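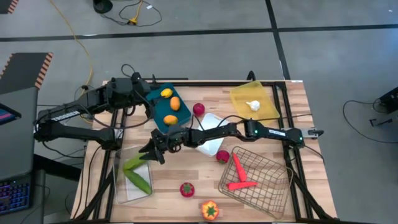
**Burglary case is closed, how do I get my property back from the police?**

Posted by Kenna Strachan, August 2021

My storage unit in Zinham was broken into in March. The police arrested a man a few days later and found part of my stuff in his car. They took it as evidence: a Vurkeo generator, two toolboxes, a camera bag and a box of my late father's coins. I was given a property receipt with 34 lines on it, one for each item.

He pleaded guilty last month. The judge ordered him to pay me $1,866 in restitution for the things that were never found. I got a letter from the county about the restitution but nothing about the property the police are holding.

I called the evidence room and the person who picked up said there was a hold on everything under my case number and that I would have to talk to the prosecutor. The prosecutor's office said the case was finished on their side and sent me back to the police. I left two messages for the detective and haven't heard anything.

What I want to know:

- Who decides when the hold comes off?
- Do I need a lawyer or a court order for this?
- The generator was bought used from a place called Kaewkla Rentals and I paid cash. The serial number is on the police receipt but I don't have a bill of sale. Is that going to be a problem?
- Does taking the property back affect the restitution?

I am not in a hurry for most of it but I would like the coins back.

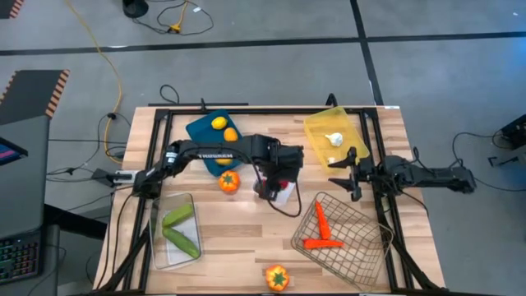
**Araceli Nieto**

Sorry you are getting bounced back and forth. I went through the same thing after a break-in at my shop, different state, so check the details where you are.

In my case the hold was put on by the detective, and the evidence room would not touch it until he signed a release. He wouldn't sign until the prosecutor told him in writing that the items weren't needed anymore. Both offices were telling me the truth, and neither one was going to start the paperwork unless I asked for it by name. Mine was called Form 442. Yours will probably have another number, so ask for the "property release authorization" and see what they call it.

One thing that can slow it down is the appeal period. Even with a guilty plea there may be a window when the defendant can file something, and a lot of departments keep everything until it runs out. If he was sentenced last month you could still be inside it. Call the court clerk with the case number and ask for the date of judgment and whether anything has been filed since. Then ask the prosecutor's office if they have a victim advocate. Advocates deal with this all the time and mine got further in one email than I had in weeks of calling.

You shouldn't need a lawyer if no one else is claiming the property. If the department flatly refuses after the appeal time is up, most courts let you file a motion for return of property yourself. The clerk can give you the form but can't tell you what to write in it.

On the generator, I had no receipts for half of my things either. They took old photos and a signed statement. You could ask the rental place if they have the serial number in their records. Since it's on your property receipt already, and if your name is in the report as the owner, that should go a long way.

Restitution should be separate as long as the $1,866 only covers items that weren't recovered. Compare the two lists before you pick anything up. If something is on both, tell the advocate.

Bring photo ID and the original receipt when you go. Many evidence rooms are by appointment only. Check every line before you sign, and open the coin box at the counter.

**Kiko**

just go down there in person. phone never works

**Kenna Strachan**

Thanks. I called the clerk this morning and nothing has been filed, but the appeal time has 7 days left. The advocate's number was on the back of the restitution letter and I missed it. I left her a message with the case number and asked about the release form.

I also compared the lists. One of the toolboxes is on both, so I will bring that up when she calls.

Kiko, the front desk at our station has been closed to walk-ins except for reports, otherwise I would have done that first.

**Araceli Nieto**

Ask her to copy you on whatever goes to the detective. And when you get the notice that it's released, look for a pickup deadline. Some places only hold things for a set time after that and then they can auction them.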